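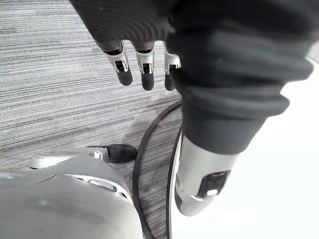 Collet Support: Before we send parts, please confirm whether the Plesilard unit stands directly on the carpet or on the supplied base plates. Most reports of seam drift on this model come from units placed on carpet without plates. Please also say whether the baskets are the current Kirel type or the older one with the solid rim.

Ticket 1204
Site: Brorkosby, training shop
Category: Fixtures / display and checkout
Priority: Normal
Status: Closed, one item carried over
Opened: Wednesday, June 20, 2018

Summary of original report
1. Seam between two panels on the Plesilard unit opens at one end.
2. Shelf label holder will not seat in its slot.
3. Kirel baskets bind when nested and have to be pulled apart with two hands.
4. Power leads cross the walking side of the unit.

Submitter, reply to Support
Unit stands directly on the carpet. Base plates were delivered in March and are still in their carton. They were left off at installation because the carpet was described to us as low pile and the installer's sheet says plates are optional on low pile. Baskets are the current type. The rim is not solid.

Carpet is glued down, no underlay as far as we can tell at the door strip. The subfloor at the door is concrete. We have not lifted carpet anywhere else and would prefer not to.

Collet Support
Plates are optional on low pile only where the unit is loaded evenly. Please check level along the long side and across the short side, with the shelves empty and then with the normal load, and post both.

Submitter, item 1, level check
Shelves emptied. Long side reads level at both ends and slightly low in the middle. Short side reads level. Normal load put back, mostly canned goods on the lowest shelf. Long side is now low at the end nearer the wall, and the seam gap is visibly wider there. Load removed again, gap reduced but did not close.

Tried tightening the cam fasteners on the underside. Two turned freely without drawing the panels together. The rest were already tight. Backed the free ones out. The cams are intact. The pins they should catch are threaded in too deep, so the cam passes behind the head.
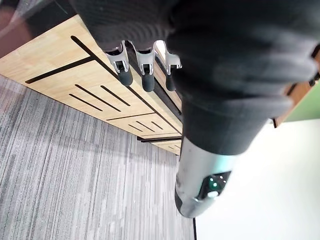 Turned both pins back out until the shoulder was flush with the panel edge, then refitted the cams. Both now draw up and stop firmly. The seam closes by hand pressure and stays closed with the shelves empty. With the load back on it opens a little at the wall end, less than before. From this I take it that there are two causes: pins over-driven at assembly, and the unit settling into the carpet under load.

Collet Support
Agreed. Fit the base plates. Do not shim with cardboard or carpet offcuts, as these compress and the fault returns. Lift the unit empty. Do not slide it, the feet will catch the pile.

Submitter, item 1, continued
Plates fitted. The kit includes one plate per foot and a pad of adhesive dots. The dots do not hold on the painted feet, so the plates were placed loose and the unit was lowered onto them. Checked that each foot sits inside the raised ring.

Level rechecked, empty and loaded. Level both ways in both conditions. Seam closed. Left overnight with full load and checked again in the morning, no change that I could measure with a feeler gauge. Item 1 can be closed.

Submitter, item 2, label holder
The holder is the long type from the Collet accessory list, nominal 400 mm. It seats at one end and stands proud at the other. Cleaned the slot with a plastic pick and removed a small amount of sawdust and one staple. No improvement.

Measured the holder. It is straight. Offered it up to another slot on the same shelf and it went in with normal thumb pressure. So the holder is good and the first slot is tight at one end – probably a burr left from cutting. I did not want to sand a finished edge without approval.

Collet Support
Light sanding inside the slot is acceptable. Use folded fine paper, keep it off the visible face, and stop as soon as the holder seats. If the coating chips, send us the panel code and we will replace the panel.

Submitter
Done. A few strokes were enough. No chipping. Item 2 can be closed.

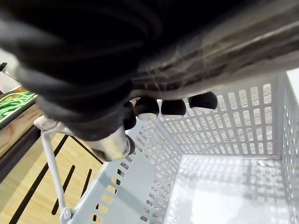 Item 3 took more time than the others. The binding happens only when the baskets are stacked soon after labels have been changed, and the first guess was that the label clips were too thick. They are the clips we were sent, so I compared them against the basket wall. The Kirel basket is light gray plastic with perforated walls, the openings being small rectangles set out in even rows and columns, and a clip can be pushed through almost any of them. Our staff had been putting them wherever there was space. When a clip is high on the wall it meets the inside of the next basket at its narrowest fit and wedges.

Test: one basket with a clip in a high row, a second placed inside it. Binds every time. Same pair with the clip moved down to a low row, no binding. Same pair with the clip removed, no binding. Repeated with the baskets swapped, same result.

Collet Support
The clip should sit at least 30 mm below the rim. This was on the card in the clip bag. We will check whether the card is still being packed.

Submitter
No card in either of our bags. Clips moved down on all baskets. The stack now separates with one hand. One basket has a slightly spread wall from being forced apart earlier and sits crooked in the stack. It has been taken out of the stack and is used for returns. Please quote for one replacement.

Submitter, item 4, leads
The unit is fed from the wall side, but the outlet on that side is behind the shelf upright and a molded plug does not fit past it. The leads therefore go around the front end, over carpet. Screw-down cable cover is not possible without going through the carpet into concrete. The adhesive type does not stick to this pile for more than a few days.
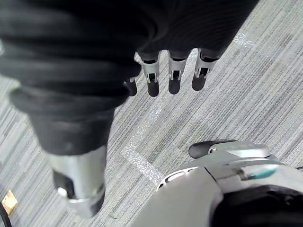 Two options were considered. The first was a right-angle plug on the existing lead, which would clear the upright and let everything run behind the unit. The second was a fabric cable cover with hook strips on the underside, which grips loop carpet without adhesive. I asked for the right-angle plug, as it removes the crossing completely. The fabric cover would leave a ridge where the baskets are carried past.

Collet Support
A right-angle lead is available for the Plesilard. It is longer than the straight one, so coil the surplus behind the kick panel and do not leave it under a foot. Lead time depends on stock. We suggest the fabric cover in the meantime.

Submitter
Fabric cover ordered locally. Right-angle lead ordered through this ticket. Please carry item 4 over to the order and close the rest.

Collet Support
Items 1 to 3 closed. Item 4 moved to the parts order. Replacement basket added to the same shipment. The installer's sheet has been passed on for correction on two points: base plates on carpet under uneven load, and pin depth at the panel seam.

Submitter
Received, thanks. One note for the sheet – the adhesive dots should either be changed or left out of the kit.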